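Sorting small parts into a divided box

Screws, fuses, picture hooks and spare buttons all end up in the same jam jar sooner or later. A flat plastic box with compartments costs very little and saves a lot of digging. I have kept one on the go since January and these are the habits that have stuck.

Clear the table first and put down a large sheet of white paper. Lining paper is fine. Small dark screws show up well against it, and when you have finished you can lift two sides of the sheet and tip the dust into the bin. Tape the corners if the window is open.

Choose a box with a see-through lid. A smoky tint is no trouble, as you can still make out what is in each section. Check that the dividers reach right up to the lid. If there is a gap, washers will slide over the top the first time the box is carried on its side.

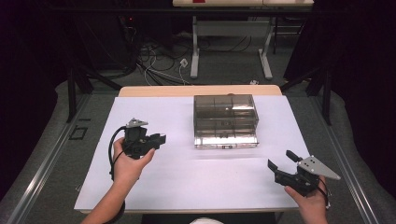 Keep the box towards the back of the paper and do the sorting in the space in front. Tip out a handful at a time and pull the most common size to one side before you bother with the rest. Anything bent or rusty goes straight in the scrap tin.

Give the biggest compartments to whatever you use most. In our house that is 30 mm wood screws, and I keep 100 of them in the box and the rest in their packet on the shelf. Wall plugs go next to the screws they fit.

Label the lid, one label above each section. Masking tape and a pencil will do to begin with, as you are bound to move things about in the first few weeks. Printed labels can come later – mine never have.

Very small items such as watch screws or grub screws are better in a little bag inside the compartment. Cengiz Tekin at the Vadbridge repair morning uses old coin bags for this and writes the size on the outside.

Close the lid and press along the whole front edge before you pick the box up. Store it flat, with nothing heavy on top, and keep it off the windowsill – strong sun makes some plastics brittle.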